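Ticket : numéros de page décalés et corrections perdues à l'impression du manuscrit
Statut : résolu (suivi ouvert sur un point)
Ouvert le 28 novembre 2024

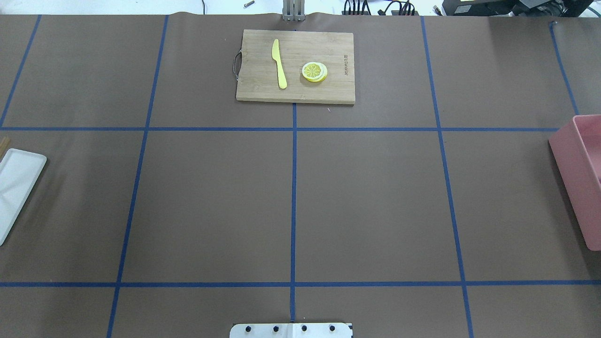 Bonjour à toute l'équipe ! Je relis en ce moment la deuxième version de mon roman, « Les Eaux de Cunorley », et comme je corrige sur papier, j'imprime tout le manuscrit depuis Novley avant de reporter mes ratures chapitre par chapitre. Jusqu'ici, un bonheur. Mais depuis la dernière mise à jour, l'imprimé ne correspond plus à ce que j'ai à l'écran, et je me retrouve avec des annotations qui renvoient à des pages fantômes.

Ce que je constate :
À l'écran, le chapitre 8 commence page 143. Sur papier, il commence page 151.
Les passages que j'ai supprimés en mode révision réapparaissent à l'impression, sans être barrés, comme si je ne les avais jamais coupés.
Les commentaires de mon éditrice, chez Trernthorpe, sortent bien dans la marge mais en face du mauvais paragraphe.

Ce que j'ai déjà essayé : redémarrer, exporter en PDF (même résultat), changer d'imprimante (même résultat, et une cartouche de moins). Le projet fait tout de même quelques centaines de pages, donc chaque essai complet me coûte une demi-ramette. Merci d'avance, j'adore cet outil et j'ai hâte de m'y remettre !

Réponse du support – Hongjun Long

Bonjour, et merci pour ce rapport très clair, surtout pour les deux numéros de page, ça nous fait gagner du temps. Pouvez-vous me dire quel profil est choisi dans Fichier > Composer > Profil de sortie ? Et aussi si vous avez gardé des instantanés de la première version dans le même projet. Pour les essais, inutile d'imprimer le livre entier : cochez « Sélection » et prenez seulement les chapitres 7 et 8.

Réponse de l'autrice

Le profil est « Épreuve Heffernan ». Je ne l'ai jamais choisi, il me semble ! Avant, j'étais sur « Manuscrit standard ». Et oui, j'ai des instantanés, plein, je suis du genre à en prendre un avant chaque coupe, même pour un adverbe.

Réponse du support – Hongjun Long

Je crois qu'on tient quelque chose. « Épreuve Heffernan » est un profil ajouté par la mise à jour, et il remplace l'ancien quand celui-ci a été modifié à la main. Il a deux réglages qui vous gênent : il compose le texte d'origine et laisse de côté les révisions en attente, et il compte les pages liminaires (titre, dédicace, épigraphe) dans la numérotation.

À faire dans l'ordre :
Enregistrez une copie du projet sous un autre nom.
Ouvrez Composer > Profil de sortie et revenez à « Manuscrit standard ».
Dans l'onglet Révisions, choisissez « Texte avec suppressions appliquées ».
Dans l'onglet Pagination, décochez « Inclure les liminaires ».
Composez les chapitres 7 et 8 en PDF et comparez avec l'écran.

N'acceptez pas les révisions en bloc pour contourner le problème, vous perdriez l'historique de vos coupes.

Réponse de l'autrice

Ça marche ! Le chapitre 8 est revenu page 143, et les 2 000 mots que j'avais retirés de la scène du bac ont bien disparu du PDF. Quel plaisir de revoir ce passage aussi court – il respire enfin. J'ai relancé une impression complète dans la foulée et j'ai déjà ressorti le stylo vert.

Il reste les commentaires. Ils sont mieux placés qu'avant, mais 2 d'entre eux, dans le chapitre 7, tombent encore un paragraphe trop bas. Je m'y retrouve à la lecture, donc rien d'urgent, mais je préfère vous le signaler.

Réponse du support – Hongjun Long

Super nouvelle ! Pour les commentaires, je reproduis le décalage de mon côté quand l'ancre se trouve juste avant un passage supprimé. C'est transmis au développement, avec votre ticket en référence. En attendant, vous pouvez cliquer sur le commentaire, choisir « Réancrer » et sélectionner un mot du bon paragraphe, la position tient ensuite à l'impression.

Je passe le ticket en résolu pour la pagination et les suppressions, et je garde ouvert le suivi sur les ancres. Bonne relecture !

Réponse de l'autrice

Réancrés tous les deux, c'est parfait sur papier. Merci mille fois, j'attaque le chapitre 9 ce soir !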